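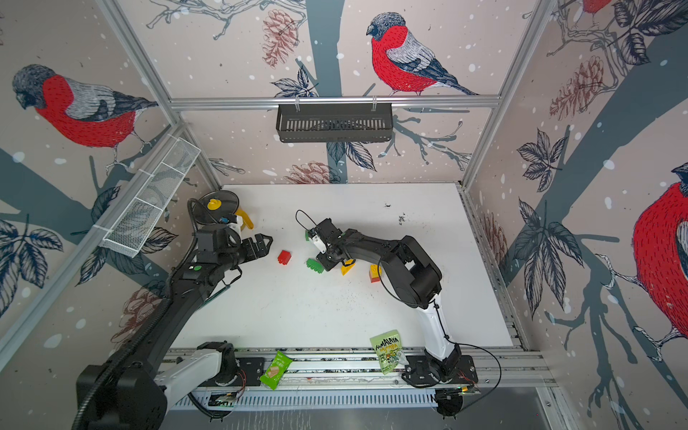

Hi, I'm Guangming Lu, and I run Grolimside Netball. If you've landed on this page you're probably a parent, a player who hasn't touched a ball since high school, or somebody who typed "netball near me" and got a surprise (yes, there is some!).

I started the club because I missed playing. I'd moved here for work, didn't know a soul, and asked at the rec center whether they had a court with netball posts. They offered me a basketball hoop and a very kind smile. So I bought two posts online, put up a flyer at the grocery store, and six people came to the first session. That's one short of a team, so we played three on three until we couldn't breathe and then went for noodles.

We have 272 registered players now, from under-nines up to our over-forties group, who are louder than all the juniors put together. We play in the Zornano league on Saturdays and we train on weeknights at the Mutus Street gym. The gym has a proper sprung floor and terrible parking. Come early or use the lot behind the library.

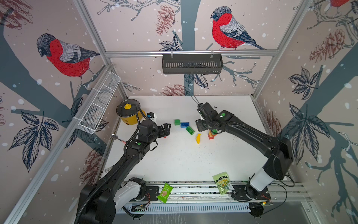
Yellow pot with a dark lid and a yellow knob on top.

People always ask me what standard we are. All of them, really. Our first team finished second last season and lost the final by two goals, which I'm still sore about, and our fourth team won twice and had a fantastic time. If you've never played, come to Beginners. You'll learn the footwork rule, you'll hate the footwork rule, and by week three you'll be yelling it at other people.

Juniors get equal court time up to under-thirteens. I get emails about this every year and the answer is still yes, even in the playoffs. Kids also rotate through positions, so your goal shooter will be spending some time at wing defense. She'll live! 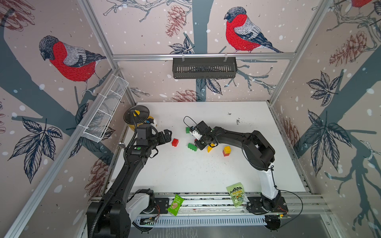
Fees for the season are $268 for adults, and that covers court hire, umpires and your dress. Juniors pay less, and there's a sibling discount, so drop me a line and I'll work it out for your family. If money is tight, tell me. We've got a fund for that and it's just between us. The Guo Cup, our preseason tournament, pays for most of it, and last year it raised $435 from the bake table alone (thank you to whoever made the lemon bars, please make more).

Registration for the winter season opens in November. Trials run over two evenings, and you only need to come to one of them. Bring sneakers with decent grip, a water bottle, and short fingernails. The umpires do check, and I keep clippers in my bag.

Want to try it first? Your first two sessions are free. Just turn up, look for the tall guy with the whistle, and say hi.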